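How does a robot hold on to things?

Have you ever picked up a tall cup with just two fingers, like a crab? It's a bit fiddly, isn't it! At the Grendach shared workshop, Hashini and her friend Obaidul have been building a robot that does very nearly the same thing, and they have called it Werkeo.

Werkeo's hand is called a gripper. It has two fingers, and each one is made of bars joined together with little pivots, a bit like your knuckles (only shinier).
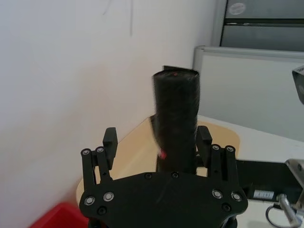

Werkeo's gripper with something tall and black between its fingertips.

At the end of each finger is a pad, and when the two pads press in from both sides, the thing in the middle stays put. Press too softly and it slips. Press too hard and, well, poor biscuit! Hashini tried almost 30 different squeezes in September before she found one she liked.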